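Kong is the tableware sorting station at Zarkness, a contract kitchen that feeds schools and offices from the Urnis trading estate. It was supplied by the automation firm Zoltex and handles plastic bowls and cups, a job formerly done by whoever was standing nearest.
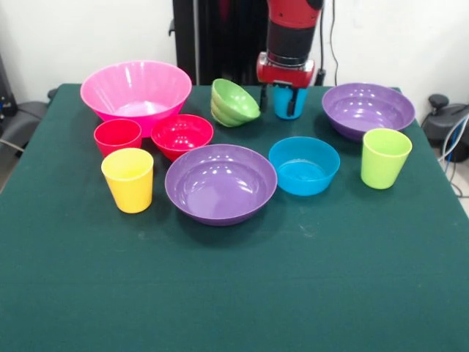 The kitchen employs 76 people, of whom two were regularly assigned to sorting and many more claimed to have been. After Kong arrived in December, both moved to packing, where the pay is the same and the radio is worse. Staff were promised that the change would free them for "more rewarding tasks". Opinion remains divided on whether labelling lids is one of these.

Zoltex quoted a rate of some 500 pieces a shift. The rota now includes a 15-minute slot each morning for setting out the ware, a duty with no official title, known in the kitchen as "laying Kong's breakfast". Complaints about sore wrists have fallen. Complaints about the new shift pattern have taken their place, and are filed on the same form. 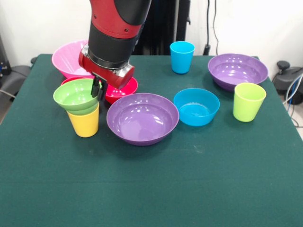
The arm over a green bowl stacked on a yellow cup.

A second station has been discussed for the tray line, whose staff have asked to keep their stools.

Contact the editors | Copyright Urnis Local Encyclopedia | Back to top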